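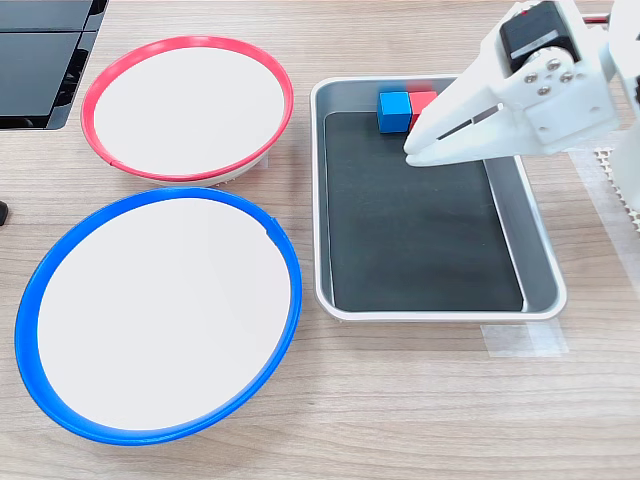

Station 2, color sorting. Blue and red cubes placed side by side in the tray, both bowls empty, finger above the red cube.

Shared notebook, manipulation bench
Entry for May 18, 2020
Subject: demonstration for the visiting party from Vakport and Lernen, held in the Hajdu room

Purpose of the visit

The Vakport party wished to see tabletop picking at close range before deciding whether to take part in the July trial. The Lernen party attended for the training side and had asked in advance for a task that could be followed without technical background. The sorting task was selected for both. It is short, the outcome is clear to an observer, and the bench has more hours on it than on any other task currently available.

Visitors were received in two groups under the present site rules. The second group waited in the corridor area until the first had left. The doors remained open throughout and the schedule allowed time between groups for wiping down the rail and the table edge. This used more of the afternoon than planned and the third item on the program (drawer opening, Station 4) was dropped. Vakport was informed at the start and raised no objection. Station 4 was left powered down.

Setup

The cubes start in the metal tray, on the dark mat. The instruction for the day was the plain version: blue cube to the blue-rimmed bowl, red cube to the red-rimmed bowl. Bowls on the left of the table, tray to the right of them. The long side of the tray runs away from the viewer at the front position, and visitors were asked to stand there.

The blue-rimmed bowl is the wider of the two and was placed nearer to the front. In last week's arrangement the bowls were the other way around, and the policy placed well in both. The present order was kept for the visit so that the larger target is the one closest to the public.

The software version was the one frozen for the July trial, trained on 929 demonstrations. No retraining took place between the rehearsal and the visit. The proposal to add the weekend recordings was considered and declined. They have not been checked, and a visit is not the occasion to find out what is in them.

The settle time before finger closure was raised to 400 milliseconds for the visit. It is normally shorter. The longer pause makes the motion easier to follow and gives the person at the stop button more time. It also slows the cycle, and this was stated to the visitors before the first run so that they would not take the demonstrated speed as the working speed.

Visitor line on the floor at 800 millimeters from the table edge. The line held well. One visitor leaned over it to look into the tray during a motion and the run was stopped by hand, in accordance with procedure. The arm was returned to the rest position and the run repeated. The stop is recorded in the log as an operator stop and should not be read as a fault.

Rehearsal

The rehearsal started late. The calibration check showed a small offset toward the right wall of the tray, and the first grasp touched the wall on the way down. Calibration was repeated twice. The second result was accepted.

Cubes touching. In rehearsal the side-by-side start was the weakest of the start positions, as it has been all month. With a clear space between the cubes the policy approaches directly and closes. With the cubes in contact, it tends to hover over one of them, withdraw a little, and come down again. On occasion the closing finger pushes the neighboring cube and both turn. After that the task normally proceeds, as the push has opened a space between them, but it is not a tidy motion and it draws questions.

The bench discussed leaving this start position out of the visit. It was kept in. Vakport had written beforehand that their own items arrive in contact more often than apart, and a demonstration without it would have told them little.

Conduct of the demonstration

First group (Vakport). A short spoken introduction was given, then three runs with the cubes apart, then the side-by-side start. The runs with the cubes apart were completed without incident. In the first side-by-side run the arm picked the red cube on the second descent and placed it correctly. The blue cube followed on the first descent. In the next run the finger came down between the cubes, pushed the blue cube toward the far wall, and the policy then went to the blue cube first. Both were placed correctly. The visitors found this run more informative than the clean ones and asked for it again. It could not be reproduced on request, and they were told that this is to be expected with a learned policy.

One placement in this group failed. The red cube was released on the rim of its bowl and fell outward onto the table. The policy does not look for cubes outside the tray and stopped at the rest position. The cube was returned by hand. This is the known release-height problem, see the April entries. Visitors were told that it is known and that it is not solved.

Second group (Lernen). Same program, slower, with a longer introduction. At the request of the group, visitors were permitted to choose the start positions themselves by pointing, and a member of the bench placed the cubes. This worked very well and is recommended for future visits. Several of the chosen positions had not been tried in rehearsal, including both cubes hard against the side wall of the tray. The policy did not manage that one. It approached, stopped short, and timed out. The group accepted the explanation and one visitor remarked that the failure had taught her more about the system than the introduction had.

There was also a request to put both cubes into one bowl. The present policy has no means of being told this. The answer was given plainly, and the question was carried over to the list below.

Results

Attempts were counted by cube, both groups together: 69 attempts, including those repeated after a stop. The full sheet is in the bench folder with the start position marked for each line. Please use the sheet for any further reporting and do not quote from memory. The side-by-side start and the wall start account for most of the lines marked "retry," as was expected from the rehearsal.

No wrong-color placement was recorded. This had been a worry in the morning, when the light from the windows was strong and the metal tray walls were bright on one side. The blinds were lowered by half before the first group came in and remained so.

Log file: more than 400 lines carry the servo temperature notice. None reached the limit. The notices began toward the end of the second group, and the wrist was warm to the touch afterward. The longer settle time is the likely contributor, as the arm is held in the lowered posture for longer in each cycle. To be confirmed with a bench run at the usual setting before anyone changes the notice threshold.

Questions received, with the answers given

Vakport asked whether the finger shape could be changed without new demonstrations. Answer: not with confidence. A small change to the tip may pass unnoticed, a wider jaw would not. The bench offered to test one alternative tip if Vakport supplies the dimensions of its smallest item.

Vakport asked about the tray. They use deeper containers. Answer: the sloped walls help at present and a deep straight-walled container has not been tried. No promise was made for July.

Lernen asked how long a new operator needs before being able to record usable demonstrations. Answer: the first session is generally discarded. A fuller answer requires the session records, and these are to be looked up and sent.

Lernen asked whether the station could be brought to their own premises. Referred to the Zolley office. The bench has no view on transport but notes that calibration would have to be repeated on arrival, and that the table would need to travel with the arm or be replaced by one of the same height.

Both parties asked for video. The request was declined for the day and will be answered by the office in writing.

Observations for the next visit

The front position is good for the bowls and poor for the tray. From there the finger hides whichever cube it is over at the moment of closing, which is the moment visitors most wish to see. A screen with the overhead view should be set up on the far side. A screen was available in the building and had not been booked.

The spoken introduction was too long for the first group. The part on data collection may be cut to a few sentences for industrial visitors and kept in full for Lernen.

Letting visitors point to start positions should be standard. A printed card of the positions that are known to fail should be at the bench - for the operator, for reference during questions.

The stop button was reached without difficulty, but its cable crosses the operator's standing place. Reroute behind the table leg.

Open items

Release height over the rim, red side first. Try a fixed raise at the end of the transfer before touching the policy.
Wall start: record new demonstrations with both cubes against the side wall, in both orders.
Temperature run at the usual settle time, same number of cycles as the second group.
Check weekend recordings and decide whether they enter the set before the July freeze is lifted.
Both cubes in one bowl: write up what would be required and circulate.
Session records to Lernen.
Tip dimensions awaited from Vakport.
Settle time to be put back to the usual value. Done, same evening, and noted on the bench card.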